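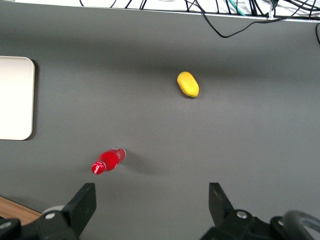
*Fig. 1. Red bottle, yellow object, grey table.*

# Session 5: Shadows, shine and the plain background

Course: Looking at Everyday Things (evening group)
Tutor: Liudmyla Hutsuliak
Handout version: 4/20/24

Welcome back! Tonight is my favourite session of the whole course, and it needs almost nothing: a table, a lamp or a window, and a couple of things from the kitchen or the toy box. We've spent four weeks on outline and proportion. Now we get to light, and I promise you'll be looking at your washing-up differently by the time you go home.

## Start with the shadows

Before you draw a single object, find its shadow. In Fig. 1 the yellow one has a soft grey shadow just below it and to the right, so the light must be coming from the upper left. The bottle's shadow is a different animal altogether, long and stretched out towards the right, past the base. Same table, same light, two very different shapes!

Try this first, for five minutes:

1. Draw the two shadows only, as flat shapes, with the side of a soft pencil.
2. Leave white paper where the objects would be.
3. Pin your sheet up and stand well back from it.

Most people find that the objects have half appeared already. Petro Melnychuk's sheet from the November group is in the blue folder if you want to see how far you can get with shadows alone. He rubbed out more than he drew, and it's lovely.

## Soft shine and hard shine

The surface of a thing tells the light what to do. The bottle is glossy, and along its curved side there are highlights that are properly white, with no red left in them at all. Don't be timid about this. If you're using coloured pencil, leave the paper bare for those patches and press hard right up to the edge of them. A highlight that fades away politely on all sides will make your bottle look like felt.

The yellow surface is smooth with a slight texture, and it wants gentler handling. Look for the place where the colour warms up: at the lower right end it goes faintly towards orange. That small change does a great deal of the work of making it look round. I'd put the orange in very lightly and early, then go over everything with yellow.

(Is it a lemon, a mango or a small potato? We had a good argument over this. For drawing purposes it doesn't matter a bit, and it may even help you if you can't decide. Once we've named a thing we tend to draw the lemon in our heads.)

## Clear plastic

This is the bit everybody dreads, and it's the bit I love. The base end of the bottle is clear and colourless, and you can't draw "clear". You can only draw pale greys, a few reflections and whatever edge you can find. Squint at it. Put down the two or three tones that survive the squint and then stop. Really, stop! Clear plastic goes muddy the moment you fuss over it.

The cap is easier, a solid red form with tiny white markings round the rim. Please don't try to write them. A few broken pale touches following the curve will do.

## The background is a colour too

A matt grey top looks like one flat tone until you compare one part of it with another. It's slightly brighter towards the middle and the right, and a little darker near the top. The off-white panel with rounded corners at the left is useful here, as it gives you something close to white for comparison. It has a touch of cream in it, and the thin dark line down its right side tells you that it sits a little above the table. One line, and it lifts!

**Exercise A.** Mix or layer three greys for the table, so close together that your neighbour can only just tell them apart.

**Exercise B.** Draw the edge of the panel twice, once with the dark line and once without. Swap with someone and talk about what changed.

## For next time

- Choose 2 objects at home, one shiny and one dull, in strong colours.
- Lay at least one of them on its side. A bottle lying at an angle is much harder than one standing up and far more fun.
- Use a plain cloth or board underneath, nothing patterned.
- Make three small drawings with the light in a different place each time. Twenty minutes each is plenty.

Paper: the Sarkura pad is fine for all of this. If you have the smoother Fovport sheets left over from Session 3, keep them for the shiny object, they take a hard edge beautifully. Spare pencils are in the drawer under the sink, and the soft ones need sharpening with the knife.

Bring everything, including the ones that went wrong. We'll lay them all out on the floor at the start of Session 6 and move on to reflected colour.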